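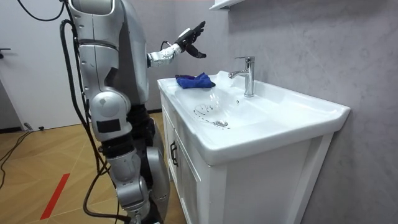
Humanoid at the bathroom vanity, hand task area, Wilura test apartment.

Robot Safety Technician (full time, on site)

Wilura runs household cleaning trials with humanoid robots. In February one of our units failed to release its grip during a sink wiping task. The stop button cut the drive, but the fingers stayed closed on the edge of the counter and the operator had to free the hand manually. There were no injuries. Fault 2627 is still open and we are hiring one person to close it.

What you will do
Reproduce the grip fault on the bathroom and kitchen setups
Check stop circuits and cable runs before each shift
Write up every unplanned stop, including the short ones
Work with Volkan Dursun on changes to the hand controller - he owns the firmware, you own the test plan

What we ask for
3 years of work with industrial or mobile robots
Comfort with a multimeter, crimping and reading logs
Clear written English
A degree is welcome but not required

You will be on your feet most of the day and will sometimes work within reach of a powered robot. Training on our lockout procedure takes 4 days and is paid. Shifts are days only.

Location: Bovirgate, Building 219
Reports to: Şengül Canpolat, Test Safety
Start date: Thu 1 September

Send a resume and a short account of a fault you traced yourself to Şengül Canpolat. Please put 2627 in the subject line.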